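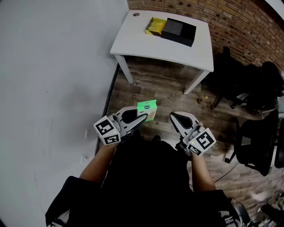

A green and white box, just above the wooden floor.

2 min read
Print | E-mail

August, late evening

We have now slept 11 nights in the apartment in Jostby and I still wake up and look for the old window. The bus to the office takes me 40 minutes. Before it was four. I knew this when we signed the papers, but knowing it and sitting in it every morning are different things.

Aurora called after dinner. She asked if I am lonely and I said no, too fast, so she laughed at me. She will come when the heat is over – she has promised, and she wants to bring the plants I left with her.

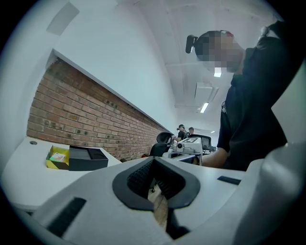 I also wrote to Mr. Tanasarn about our deposit. He wants to keep 70 dollars for the bathroom door, which was already broken when we came. Frida says I should let it go. Maybe tomorrow I will agree with her.

The neighbor downstairs, Bontu, told me which bakery is open early. I did not understand all of her directions, but I was too shy to ask again. I will try to find it before work.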